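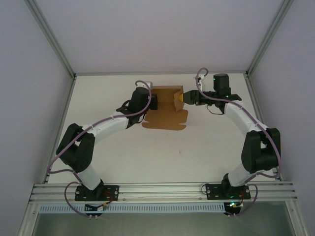 An open cardboard box on a white worktop, front flap down.

December 29, 2024

I said in October that I'd write something about the school library and then I didn't, so it's going to be a long one. Get a tea. I've got the last of the mince pies and a quiet house, and I'm not going anywhere until at least one of those runs out.

If you're new, I'm a teaching assistant at a primary school in Demside, mostly with the seven to nine year olds, and since last year I've also been the person in charge of the library. I say in charge. I asked where the atlases were kept and by the end of the conversation I had a key.

The library is a lovely room, or it has the bones of one. Big window, proper carpet, radiator that works. When I took it on it had 1,794 books according to the computer, and I believed the computer for a good two weeks. Then a boy in Year 4 wanted something about volcanoes, the system said we had loads, and between us we found one, with the middle pages gone and a sticker of a football team over the index. So I decided to do a full check, shelf by shelf, every book in my hand. I did it mostly in lunch breaks and after school while the Stostosport lot were thundering about in the hall next door doing dodgeball. (If you've never tried to put things in alphabetical order through a wall of dodgeball, I don't recommend it. I did the whole of M twice.)

I took 631 books off the shelves in the end. I know how that sounds! A couple of people at work went a bit quiet when I told them, and my mum was properly upset, she can't throw away a parish magazine. But I want to talk about which books they were. There was a guide to the internet that explained what a modem was. There were countries that don't exist any more, in books that were very confident about their capitals. There was a careers book where every single doctor was a man and every nurse was a woman with the same haircut. There were reading scheme books from a scheme the school stopped using before I'd even left school myself. And then a great heap of perfectly nice stories that had simply been read to bits, with the spines gone and that brown tape all over them that goes sticky at the sides.

The read-to-bits ones I didn't mind at all. A book ending up like that is a book doing its job, and I made a list of them so we could buy fresh copies of the ones that children still ask for. It was the untouched ones that bothered me. Some had never been stamped. Beautiful condition, nice heavy paper, thirty years of nobody wanting them. You could tell a grown-up had chosen every one.

What surprised me most was how much better the shelves looked with less on them. I'd been worried it would look bare. Before, you couldn't pull out one book without three others coming with it, and small children will not push a book back into a gap that isn't there, they'll lay it on the top or drop it behind the radiator. (I found quite a collection behind the radiator. Also a recorder, and a plum stone.) Now there's room to turn some of them face out, and the difference is daft. I put a book about owls face out on the end shelf and it was gone by afternoon play. It had been sitting spine-out in the same bay for all of the previous year.

So then, money. We had a bit from the school and a bit from the summer fair, and I'd been given the catalogue for those Semeniuk book boxes, the low ones on legs that children can flick through like records in a shop. I wanted them so badly. I'd gone as far as working out where they'd go under the window. But they cost what they cost, and I could have those or I could have books, and after a fair bit of sulking I went for books, plus 2 of the boxes for the picture book corner as a treat. I still think it was right. I do look at the catalogue now and then.

We bought 202 new books. I'd love to say I chose them all with my excellent taste, but I'd just spent weeks looking at what happens when adults do that, so I asked the children. Every class had a sheet of paper on the wall for a fortnight and anybody could write anything on it. Some of it was what you'd expect – football, sharks, that series about the boy with the toilet – and some of it really wasn't. Three separate requests for books about bridges. Somebody in Year 2 wanted "a book with a sad dog but he is alright". Somebody else wanted a cookery book with no pictures of vegetables. And a whole little gang of Year 5 girls wanted poetry, scary poetry if possible, and were very firm about it not rhyming.

I found nearly everything. The sad dog took me ages because the dogs in children's books are very often not alright, as it turned out when I'd sat and read a stack of them in the bookshop with a lump in my throat. But I found one. I left it on the right table with no fuss and it's been out on loan ever since, so I think it's reached whoever it was meant for.

Comics were the one argument. I ordered a good lot of them and I had a few comments, all polite, along the lines of would they still read real books. I'll say here what I said then. I've got a child in one of my groups who, all last year, would hold a chapter book open in front of his face at quiet reading time and turn the page whenever the person beside him did. He's on the sixth of a comic series now and he asked me what "reluctantly" meant. I can't get worked up about speech bubbles after that.

The other big change is the computer side. The old system lived on one machine that took most of a lesson to start up, so we've moved to Limetura, which a few other schools near us use. I was dreading it. I'm not a natural with these things and there was an afternoon when I managed to lend the entire dinosaur section to Reception. But the children picked it up straight away and the Year 6s now do all the issuing at lunch, with a rota they wrote themselves and a set of rules much harsher than any I'd have come up with. I had to have a word about fines. We do not have fines. One of them had been collecting conkers.

Things that haven't gone well, in fairness. The labels. I did a colour system for the information books, with a key on the wall, and I chose a green and a slightly different green, which looked very different at my kitchen table and look exactly the same under school lights. So nature and sport are all mixed up together and I'll be redoing them in January. Also the beanbags were a mistake. They're comfy, but they get used for everything except sitting, and one has started to leak those little white beads. I'll be finding them until I retire.

And the returns. We're still missing a good few of the new ones already, mostly out at home under beds I should think. I sent a letter round before the holidays asking people to have a look. If you're a Demside parent and you're reading this with a book about bridges on your stairs, I'm not cross, just pop it back in the first week.

Next term I'd like to get a proper story time going after lunch for the little ones, with me reading something far too long in instalments and stopping at the worst possible moment. I've got my eye on a couple of books for it. I tried the first chapter of one out loud on the cat last night and the voices need work, the pirate keeps going Welsh. If you've got favourites that read aloud well, put them in the comments, ideally nothing where the dog dies.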